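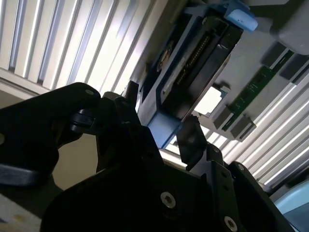

件名: Re: [fosto-users] 候補者届出データの取り込みで所属と推薦が混ざる件
差出人: Aniela Ziółkowski
日付: 2022-11-25
宛先: fosto-users メーリングリスト

Bhatt さん、各位

Ziółkowski です。返信が遅くなりました。引用の下に順に書きます。

> Yogesh Bhatt です。
> 地方議会選挙の候補者データを Fosto で取り込んでいますが、
> 「所属政党」の欄に推薦・支持の団体名が入るレコードがあります。
> 手元の 3,000 件を調べたところ、該当は 218 件でした。
> 元データは Kubiak 形式の CSV で、文字コードは UTF-8 です。

218 件のうち最初の 20 件を送っていただいたので、目で確認しました。すべて無所属の候補者で、party 列が空、endorsement 列に値があるものです。Kubiak 形式の仕様では、party 列が空の場合は「無所属」と解釈することになっています。ところが Fosto の変換処理は、空欄を見つけると右隣の列を読みに行きます。古い様式では所属が二列に分かれていたため、その互換処理が残っています。

したがって元データの誤りではありません。変換側の不具合として登録しました。

> 推薦と支持は別の値として持つべきでしょうか。
> 集計ではどちらも「支援あり」で足りるという意見もあります。

別の値で持つべきだと考えます。届出書類に党派の証明が付く「公認」、機関決定を経て文書が出る「推薦」、文書がない場合もある「支持」では、出典の確かさが異なります。まとめるのは集計の段階でできますが、取り込み時にまとめた値は元に戻せません。

現在の案は次のとおりです。

party: 届出上の所属。空欄は independent に置換
endorsement_type: official / recommended / supported / none
endorsement_org: 団体名。複数の場合はセミコロン区切り
endorsement_source: 出典の URL または文書番号
endorsement_date: 表明日。不明なら空欄のまま

個人による応援(他の議員、元選手、芸能人など)は endorsement_org に入れないでください。応援演説に来ただけの人を団体と同じ列に入れると、入党したのか、党として推しているのか、後から区別できなくなります。Stasiv さんの案では別表 personal_support を作り、候補者 ID で結合します。私はこれに賛成です。

> 既存のデータベースはどう直せばよいですか。
> Rivureo 側にはすでに誤った所属が公開されています。

手順を書きます。

1. 取り込みを止め、データベースの控えを取る。
2. 設定ファイルの legacy_party_columns を false にする。
3. 元の CSV から party 列が空のレコードだけを抜き出し、ID の一覧を作る。
4. その ID について再取り込みを行う。オプションは --only-ids と --overwrite。
5. 再取り込み後、party と endorsement_org が同じ文字列のレコードを検索する。

5 で残ったものは手作業で見てください。地域政党が自党の公認候補について推薦欄にも党名を書く例があり、これは同じ文字列で正しい値です。自動で消さないほうがよいです。

Rivureo への反映は差分で送れますが、1 回の送信は 1,000 件までです。今回の件数なら一度で済みます。公開ページの訂正履歴は自動では付かないので、Rivureo の管理画面で訂正理由を入力してください。文面は Malinowski さんが以前のものを持っています。

> Fundach の名簿と突き合わせて確認することはできますか。

部分的にはできます。Fundach の名簿は現職が中心で、新人は当選後に追加されます。現職で会派名しか載っていない人もいます。会派と政党は一致しないことがあるため、不一致を誤りとみなさず、確認候補の一覧を出すだけにしてください。氏名の照合では異体字(高と髙、崎と﨑)の正規化が必要です。届出名が通称の場合は氏名だけでは結合できないため、選挙区と生年を併用します。

修正版の変換処理は検証用ブランチ party-column に入れてあります。試験データには無所属で推薦が複数ある場合、所属ありで推薦が空の場合、両方空の場合を含めました。改行を含む団体名はまだ通りません。引用符の中の改行でレコードが分割されます。該当する CSV をお持ちの方は、その行だけ送ってください。

互換処理を完全に削除するかどうかは未定です。旧様式の CSV を使っている方がいれば、3 月までにこのスレッドでお知らせください。連絡がなければ既定値を false に変えますが、オプション自体は残します。

別表の列名については Namboodiri さんから意見をもらう予定です。まとまり次第、件名を分けて投稿します。

Aniela Ziółkowski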